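How a Basket Is Woven

A basket is one of the oldest kinds of container. People made them before they made clay pots, and people still make them now. Most baskets have the same parts, so if you learn the parts of one, you will know the parts of nearly all of them.

The base is the bottom. It is usually made first. A flat base lets the basket sit still on a shelf or a table.

The walls are the sides. To weave a wall you need two sets of strands. The ones that stand up are called stakes. The ones that go round are called weavers. A weaver goes in front of one stake and behind the next, all the way round. On the next row it does the opposite. This criss-cross pattern holds the strands tight without any glue.

The rim is the top edge. It gets pulled and knocked more than any other part, so it is made strong.

The handles can be loops fixed to the rim, or they can be gaps left in the wall. A gap does not stick out, and two baskets with gaps can stand close together on a shelf.

A rectangular basket is good for clothes. A folded shirt has corners too, and it fits along a straight wall better than along a round one.

The basket and the table
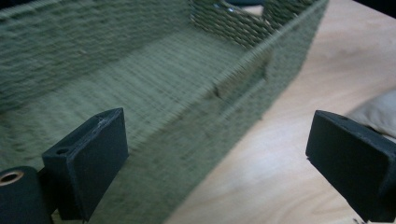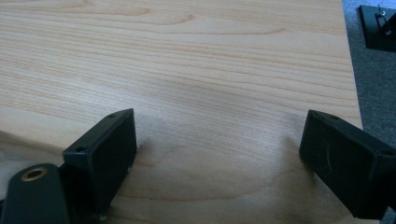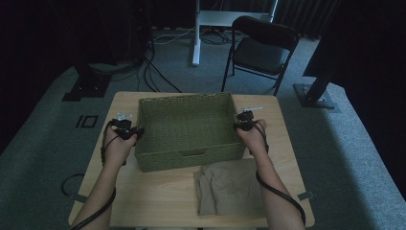
Plodine, August

The basket in the first and last pictures is olive green. Look at the first picture for the weave. The clearest part is the short wall at the far end, where the strands cross over and under each other. There is a handle gap in that wall.

The middle picture shows the wood of the table. Wood has lines as well, but they were not woven. They are called grain, and they come from the way the tree grew.

Try it with paper

Cut 25 strips of stiff paper, all the same width. Lay 12 of them side by side and tape down the top ends. Take another strip and pass it over the first, under the second, and so on to the end. Start the next strip under the first. Push each row up against the last one before you go on. Keep going until all the strips are used, then tape the edges. You now have a woven mat, and a mat is how many baskets begin.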